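Week 5 handout. Gripper setup and upkeep, bench cell (the Zima arm)

Read before the practical. Bring the log sheet. These are my notes tidied up a bit, not a manual, the maker's booklet is in the drawer under the cell and wins any argument.

1. Before you touch anything

Arm parked, program stopped, e-stop pressed. Then check the teach screen says stopped. Both. Last year a group pressed the button, got the alarm, cleared the alarm out of habit and carried on with hands in. Don't clear alarms out of habit.

Loose sleeves up, lanyards off. One person at the screen, one at the arm, and the person at the arm says when. If you swap places, say so out loud.

Know where the e-stop is from wherever you are standing. If you have to look for it you are standing in the wrong place.

2. What wears

In order of how often it goes wrong:

Pads. Soft, cheap, glued to a backing strip. They glaze over, pick up dust, then start to creep sideways on the finger. A glazed pad looks fine until something slides.

Screws on the finger links. They back out. Slowly. The first sign is play at the fingertip, you can feel it before you can see it. Hold the fingertip and rock it, power off. Any click = find which joint.

Cable at the wrist. Always the same bend. Look for whitening on the jacket, feel for a flat spot.

Wrist camera. Rarely fails, often gets knocked. A tiny tilt shifts every pick, and groups then spend an hour changing offsets to chase it. Check the bracket first, offsets second.

3. Changing pads

Old pads off with the plastic scraper, NOT a blade. Wipe the backing with alcohol, let it dry properly, don't blow on it. New pad on from the tip end, press down and hold. Leave it overnight if you can. If you can't, write on the log that you didn't.

Change them as a full set. Mixing old and new gives you uneven grip and the object rolls as the fingers close, which looks just like a centring fault and isnt one.

Brokness pads and Skovine pads are not the same thickness. Doesn't matter which you use, does matter that you re-zero after. If the cell had one sort and you fit the other, the closed position is wrong until you do.

4. Tightening the links

Hand driver only. Start at the base of the finger and work out to the tip. Nip each one up, go back to the start, then final tighten. If you do one side fully before starting the other, the linkage settles crooked.

Thread lock: one small dot, on the thread, not in the hole. Too much and it wicks into the joint and the finger goes stiff. I have spent an afternoon cleaning that out, would rather not again.

Open and close by hand afterwards. Should feel the same all the way. A tight spot halfway means back off and start over.

5. Re-zero

Power up, fingers empty, slow speed. Close until pads touch, set zero, open fully, close again, compare. Do it 5 times. If the readings wander, stop, you have play somewhere, go back to section 4. Do not average the readings and hope.

Write the cycle count down at the same time. It was 3,441 when I last did the pads, use that as your starting line on the sheet.

6. Grip test

Use a drinks can, laid lengthwise between the fingers. It's smooth and round, so bad pads show up quickly, and everybody has one. Look along it from the wrist camera. You want pads touching both flanks, and the lid end square to you.
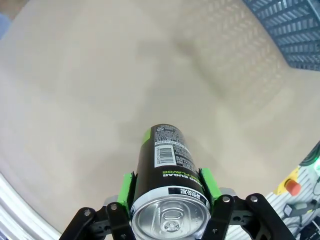
Acharya reckons a can is too kind a test: thin walls give a little under the pads, so a weak grip can pass, and a length of solid plastic bar would catch it. Worth trying as well, bar first and can after, if time allows.

Fair point, so I have added a bar row to the log sheet. Leave it blank if you only did the can. Don't guess.

Method for either one:

Close at low force. Pause. Lift a hand's width and hold for 23 seconds. Watch the lid edge on the camera view, or the end face if it's the bar. If it turns at all, fail. Lower it, open, look at the pads.

Then raise the force one step and repeat. Stop at the first setting that holds, add one step, that's your working value. On this cell it normally lands near 74 on the force scale. If yours comes out a lot higher something is wrong with the pads or the zero, don't just run it hot.

Full cans and empty cans behave differently. Say which on the sheet. Opened ones stay off the cell, for reasons the wiring will explain to you.

7. Faults, quick list

Object rolls as fingers close: mixed pads, or one side touching first. Check zero, then links.

Holds still, drops on the move: speed too high for the force. Slow down before you squeeze harder.

Dents: force too high, or pads gone hard.

Picks all off by the same amount in the same direction: camera bracket.

Picks off by different amounts: play in the links. Rock test again.

Gripper stops half way, no alarm: look at the wrist cable, wiggle test with power OFF then try again.

8. To hand in

Log sheet, both sides. Zero readings as you got them, not neatened. Force value, what you tested with, which pads. One paragraph on anything you had to do twice and why. Short is fine.

Next time: path speeds and soft stops. Read the first half of the August notes beforehand, the second half is out of date and I havent fixed it yet.

Robot Cell Maintenance, course handout, revised November 30, 2018. For use by enrolled students. Queries to the course office. Back to top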